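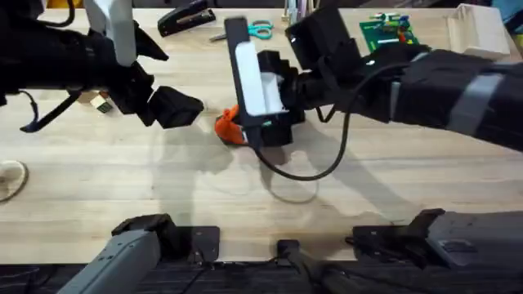
Brindis work top in the pale finish, with a black stapler near the far edge.

Brindis work top, pale finish: long-term review
Reviewed by Sieglinde Fuchs
October 22, 2024

The Brindis is a wooden work top sold without legs. It is made by Aller and listed as item 2819. I bought the pale version in January and have used it since as a general bench for paperwork, small repairs and electrical items that have to stay plugged in while they are handled. It replaced a white melamine top of the same depth.

Surface
The color is a light blond with faint grain. Under overhead lamps it reflects very little. Shadows fall on it soft and gray, and a thin black cable can be followed by eye along its full length, which the old white top made harder because of glare. Small dark screws show up well. Brass ones do not, and I keep a dark mat in the drawer for those.

The factory finish is a matte clear coat. Aller does not state the type. I rubbed one corner with a damp cotton cloth for 1000 strokes and found no change in color, though the corner is now slightly smoother than the area next to it. Isopropyl alcohol on a wipe left no mark after one minute. A ballpoint line came off with the same wipe. A hot mug left overnight produced a dull ring that faded over several days and is still visible at a low angle.

Dents are the weak point. A screwdriver dropped handle-up from bench height left a pit I can feel with a fingernail. Anyone planning to use a hammer or a center punch should put a board down first.

Dimensions and flatness
The listed depth is 630 mm, and mine measures 630 mm at both ends. This leaves room for a row of desk items along the far edge with the working area still clear in front of them. A stapler can live back there permanently. With a monitor stand on the same edge the depth becomes tight.

I checked flatness with a steel straightedge on delivery and again in summer. On delivery there was no visible gap along the length. In summer a sheet of printer paper would pass under the middle of the straightedge, and two sheets would not. The top has since gone back.

Mounting
The underside has threaded inserts at each corner and a second set farther in. My frame is a Ryu, and its holes matched the inner set. The bolts in the box were too long for it and bottomed out before they clamped, so I used shorter ones from the hardware store. Wakana Koyama, who fitted the same top to an older Ryu frame, had to drill two new holes — the insert pattern has apparently changed at least once.

Shipping weight is 86 pounds. Two people are needed to turn it over. The edge protectors are cardboard and one of mine had slipped, without damage to the corner.

Cables
There is no grommet and no rear cutout. Cables either run over the back edge or lie in loops on the surface. For a fixed computer setup this is a defect. For handheld devices on a lead I prefer it, as the loop can be pulled to wherever the work is. The edge is lightly rounded and has not worn the jacket of any cable so far.

Compared with the Potodgate
The Potodgate top is harder and costs less. It is also darker, with a satin coat that shows fingerprints. Nikola Softić has one in his shop and let me repeat the pen and alcohol tests on it, with the same results. It comes with a cable slot. For rough work I would choose the Potodgate, and for sorting, inspection and desk use the Brindis.

Rating: 4 out of 5. One point off for the bolts and the dents together. I have ordered a second one for the side wall, in the same finish.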